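Starnach Hermitage

Starnach is a small forest hermitage and teaching house in the Gidis hills, best known for its long winter retreat and for the chant book kept there. Founded by a wandering monk, Sisodia, who is said to have arrived with one student and a sack of rice.

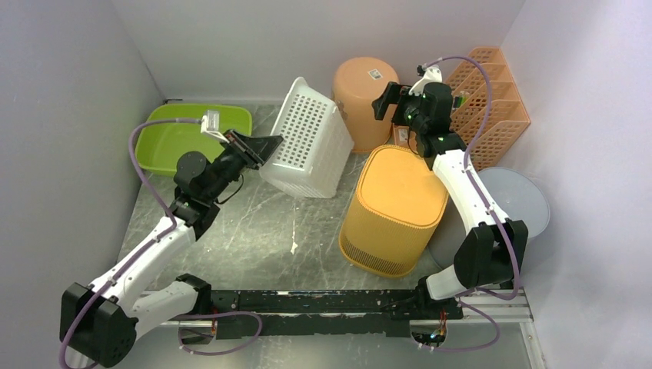
Name

Older papers spell it Starnak or Starnag. The meaning is disputed. Locals say it's the word for a dry streambed, and there is one behind the main hall, so maybe.

Founder

Little is known of Sisodia before Gidis. Son of a ferryman in most tellings, a cloth dyer in one. Ordained young, left his first monastery after a quarrel over the rules on handling money — the details differ — and walked north. He lived 30 years at Starnach and refused every title offered to him. His sayings were passed on by mouth and only written down by later students, who did not always agree with eachother.

He taught breath meditation and slow walking, mostly. Talks were short. One complete talk survives, on anger, and it fills less than a page.

Buildings

Main hall, kitchen, bell shelter, 80 huts in the trees. Not all of the huts are lived in. The hall was rebuilt after a fire and the new roof sits lower than the old one. A stone footpath runs from the hall to the founder's grave, 600 steps by tradition.

The Prorkomness

The chant book, called the Prorkomness, holds 300 verses in two hands. The first hand is usually credited to Sisodia himself, though Fatima Briggs, in her history of the hill monasteries, argues that it belongs to a student. Her case rests on the spelling, which shifts halfway thru the burial verses. The hermitage has not taken a side.

Parts are still chanted before dawn. The burial verses only at funerals.

Retreat

Begins in January with the first new moon and lasts until the bell is rung for the thaw. Silence except for chanting. Lay visitors may stay in the lower huts but must bring there own blankets. One meal a day, before noon.

Later history

After Sisodia's death the house split for a time, half the monks moving down to the valley. Most came back. The valley group kept a seperate chant order and still uses it — same verses, different sequence.

See also

Forest monasteries
Walking meditation
Gidis hills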